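Trollonville Community Garden
Minutes of the May Members' Meeting

Held in the upstairs room at the library, 6:30 p.m.
Chair: Venkatesh Menon
Present: 20 members, plus two people from the Hovitz Street block club who came to hear about the spare plots (welcome!)

1. Last meeting
April minutes approved with one fix. The compost delivery came from Fernandes Landscaping, and we had them down as Fernando's. Sorry, folks.

2. Plots
All but 7 of the 41 plots are taken, and it's only May! That is the best start we have had since the move from the old lot. The open ones are all along the north fence, where it gets shady after lunch. Several people spoke up for that row. Lettuce, spinach and peas do great there, and the mint does a little too great. Agreed to offer the north row at half fee for the rest of the season. The Hovitz Street visitors asked whether two families can split one plot. Yes, as long as both names are on the sheet.

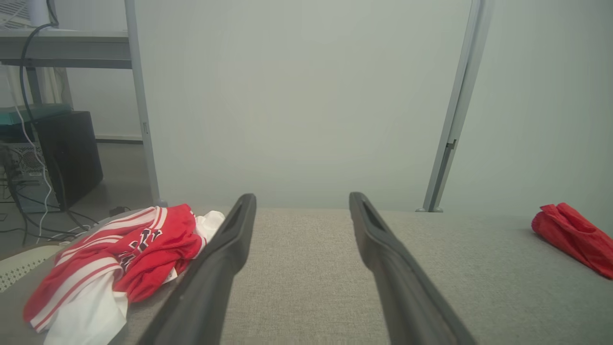
Gray woven fabric, seen close up.

3. Water
The new spigot by the tool shed is in and the pressure is terrific. No more hauling cans from the street side. Please coil the hose back on its hook and do not leave it across the main path, where the wheelbarrows have to go. The old spigot drips and Venkatesh will try a new washer first. If that doesn't do it we will ask the city. Someone asked about rain barrels again. We still like the idea, we still need a roof to put them under, and the shed roof slopes the wrong way. Held over.

4. Seedling swap
What a morning! More tomato starts came in than we had table for, and most were gone by eleven. Leftover peppers went to the school. There was a long and very happy discussion of Rivano, the little striped tomato that three different members grew from saved seed last year. Everyone who tasted it wants it. The seed keepers will set aside 100 seeds this fall and pack them in small envelopes for next spring. It was pointed out that last year's envelopes had no dates on them, so please write the year on yours.
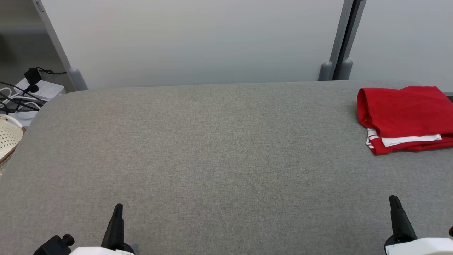
Next year we would like to start the swap an hour earlier and put the herbs on their own table, so people with a flat of basil in each hand aren't squeezing past the squash line. Labels were a muddle too. Popsicle sticks and pencil worked best, and marker washed right off in the drizzle.

5. Pests
Flea beetles on the eggplant already. Row cover is in the blue bin, first come, first served. A groundhog has been seen by the back gate. The gap under the gate will be closed with wire at the next work day. A motion to name the groundhog was made, seconded and ruled out of order.

6. Work day
Sunday, 9 a.m. Jobs are wood chips on the main path, wire on the back gate, and weeding the pollinator bed. Bring gloves. Coffee provided, and there was strong support for the rhubarb cake making a return.

7. Other business
The bulletin board key is missing. Check your pockets.
Thank you to everyone who turned the beds for the two members recovering from surgery. Both plots look wonderful.
Plot fees are due by the end of the month, cash or check.

Meeting closed at 7:50 p.m.
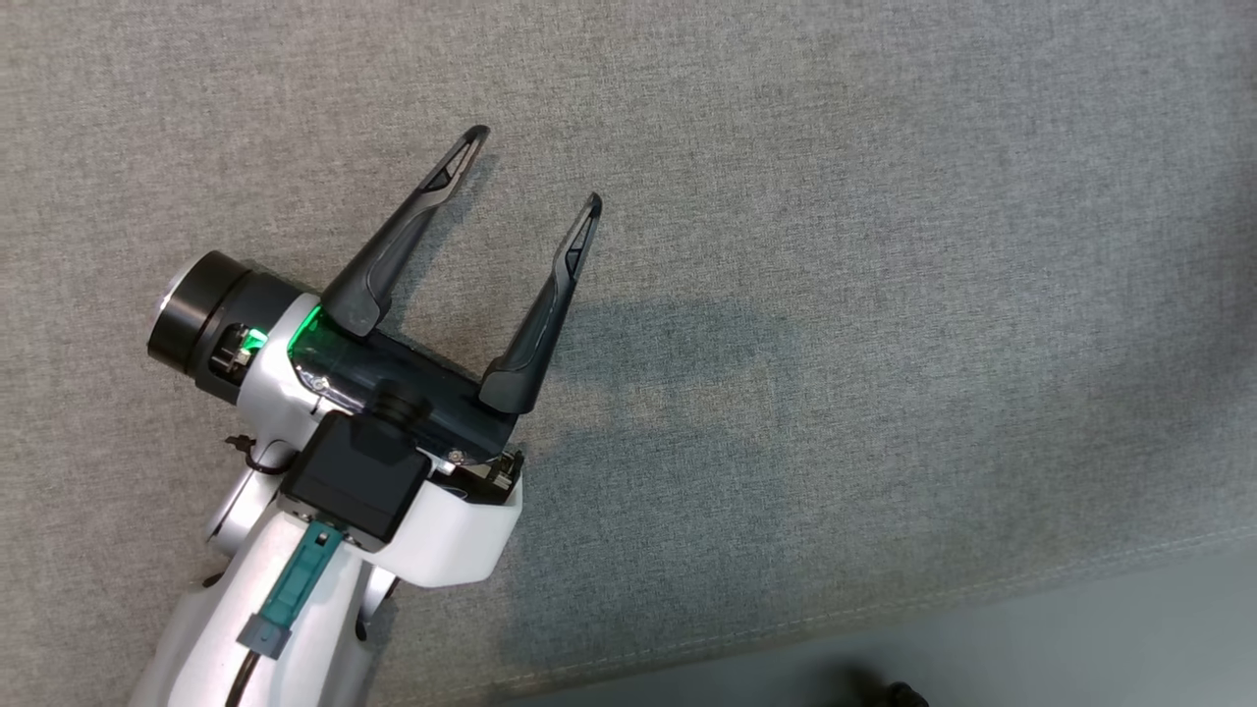

Gripper open over the gray fabric.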